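Mastport News | Grounds & Workplace
October
By Trinidad Lorente

Path rounds at the Fallgate grounds go to a robot, and the crew gets its mornings back

I've run the grounds crew at Fallgate for Mastport for seven years, and I've walked the paths before breakfast more times than I'd like to add up. So I'm very happy to be the one announcing this: starting Friday, our daily path inspection is being handed over to Gekolside, a small ground robot that makes the rounds and sends back pictures as it goes. We cover 28 miles of paved path between the different sections, which is a lot of boots (and a lot of coffee)!
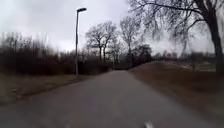
On the path at Fallgate.

The old way went like this. Two of us would set out at 6 a.m., one heading in each direction, and write down cracks, blown branches, dead lamps and anything else worth a second look. Then we'd come back and type it all up, usually with cold fingers, and the actual repairs would start sometime after ten. Now the pictures are waiting on the office screen when we come in. One person goes through them over the first cup, marks what needs a visit, and the rest of us load the truck and go.

Our crew is five people and it's staying at five. I asked for that in writing before I agreed to anything, and I got it. What does change is the job sheet. Everybody has been trained to review the pictures and to stop the robot and bring it in by hand, and the early start is now 7:30 for the whole crew. Pruning, which we were always putting off, has its own block every week.

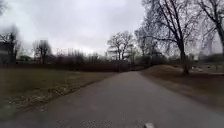
Begoña Alcaraz was less sure at first, and told me she still thinks you learn things on foot that you won't get from a screen, like how soft the ground is getting next to the asphalt, so she wants a walking day kept on the schedule no matter how good the pictures are.

She talked me into it, and Wednesdays are now walking days. We take turns, and whoever walks can add to the list or cross things off it. We've also agreed that a blurry picture doesn't count as a check. If we can't tell what we're looking at, somebody drives out.

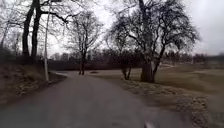 The trial runs produced roughly 170 notes for us to sort through, and plenty of them were just leaves. That's fine, we'd sooner skip past leaves than miss a split in the surface, and we've been getting quicker at telling them apart. Lozano, who supplied the robot, will be back to go over the route with us once winter sets in, and the crew is already keeping a list of things to ask for. A louder chime when it comes up behind you is at the top!

Questions about the new rounds can go to me at the Fallgate grounds office, any weekday after 7:30 a.m.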